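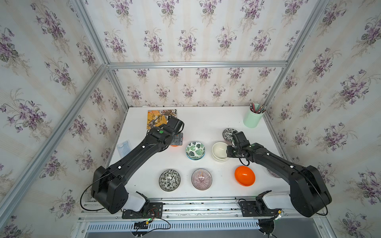 Figure 2. Two-arm sorting cell during bowl stacking. Two cream-white bowls are nested; others remain spread over the table.

Filed under: Work & Automation | Research Articles

4.2 Changes in the dishroom

The Altedberg kitchen serves 2,000 meals on a full day, and bowls come back in mixed sizes and patterns. Before the cell was installed, two attendants sorted them by hand at the end of the line. Stacking is now assigned to the arms (Figure 2), and the attendants load the table, clear items that do not belong there and take finished stacks to the shelves.

Staff described the new work as lighter on the wrists but harder to plan. Under the old routine an attendant could leave a pile and come back to it. The cell stops when the table is full, so breaks are arranged with whoever is on the next station. Kedir Tefera, shift lead at Altedberg, told us that he had to rewrite the break sheet in April and that two people asked to move to food prep.

We logged 1,688 stacking attempts. Attendants stepped in most often when patterned bowls of similar width were placed close together. Several had started spacing them out before the arms moved, a step that was missing from the training given by the supplier, Petow. At the Menanura site, where one bowl type is used, the habit did not appear.

Pay grades stayed the same at both sites. Attendants at Altedberg considered this unfair, as they were now expected to restart the cell and note faults.

We use cookies to improve your experience on this site. Accept all | Manage preferences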